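Vasholm Robotics Software Group
Monday, October 9, 2023

1/ Plava 4, the new release of our open motion planning and simulation package, is available from this morning. This thread sets out what has changed, what has been removed, and what existing users will need to do before upgrading.

2/ The main change concerns self-filtering. Plava takes the depth image from each camera, removes every pixel that belongs to the robot, and passes the remainder to the collision map. In earlier versions this was done with simple capsules fitted over each link. The new release uses the full link meshes.

3/ The capsules were quick to compute but poor at the joints. Where a link bends into its housing, a capsule either leaves part of the shell uncovered or takes in a good deal of the space beside it. In the first case the arm is treated as an obstacle to itself. In the second, real objects close to the arm vanish from the map.

4/ Views filled almost entirely by the arm proved the most demanding. White shell, dark trim and a white sphere sitting in the crook of the arm all fall within a small area, and colour is of little help in separating the last of these from the robot. The new filter does not use colour at all. It compares measured depth with the depth expected from the joint positions.
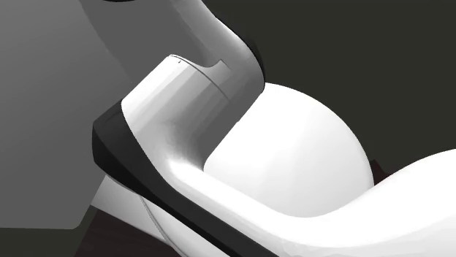 5/ Timing. The mesh filter runs on the graphics card and shares a context with the renderer. Users without a suitable card may keep the capsule filter by setting self_filter to "legacy". We intend to maintain that option for one further release.

6/ The mesh filter is only as good as the joint readings it is given. If the camera image and the joint state are out of step, a thin outline of the arm will be left behind in the map. Plava now interpolates joint states to the image time stamp and raises a warning when the gap is greater than 36 milliseconds. The limit can be changed in the configuration file – please read the note beside it first.

7/ The second change is in the approach planner, which governs the last part of a reach. It previously held a single clearance value for the whole hand. Each finger now has its own value, and the planner may reduce one without reducing the other.

8/ This matters when the open fingers come up to a large, smooth object whose edge curves across the view. A rim with several shallow ridges gives strong edges in the image and very small differences in depth, and the old planner tended to treat each ridge as a separate surface.
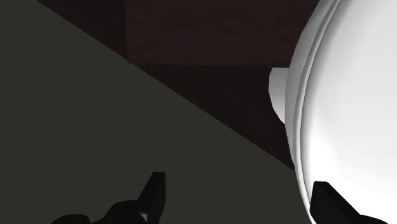
Ridges closer together than the surface tolerance are now merged before clearance is worked out. Deirdre Foley, who leads the planning work, has written a short guide to choosing the tolerance. It is included in the documentation under "Approach".

9/ Glossy materials are handled differently in simulation as well. The renderer used to return perfect depth whatever the finish of the surface. Users may now switch on a noise model in which depth is dropped or displaced near bright highlights. It is off by default, so that earlier results can be repeated.

10/ Testing. The release was run against 2,000 simulated approaches, divided between the old and new filters, with the same starting poses and the same lighting. Full logs are stored in Dosier format and may be replayed step by step. We have not yet carried out an equivalent series on hardware and make no claim as to how the figures would carry over.

11/ Known fault: when two cameras are mounted on one link, the filter applies the first camera's offset to both. Cillian Moriarty has a correction under review. Until it is merged, affected users should start a separate filter node for each camera.

12/ Removed in this release: the Admasu scene importer, which was marked for removal in September of last year, and the text-only replay tool. Scenes saved through the importer should be converted with the script in the tools folder before upgrading.

13/ Configuration files from the previous version will load, but the single clearance value will be copied to both fingers and a notice printed. We recommend that this be reviewed by hand on any system that moves a real arm.

14/ Fault reports should be made through the public tracker, with the Dosier log attached where possible. Logs larger than 200 MB should be trimmed to the relevant approach – the replay tool has a command for this. Questions on licensing may be sent to the group's office address.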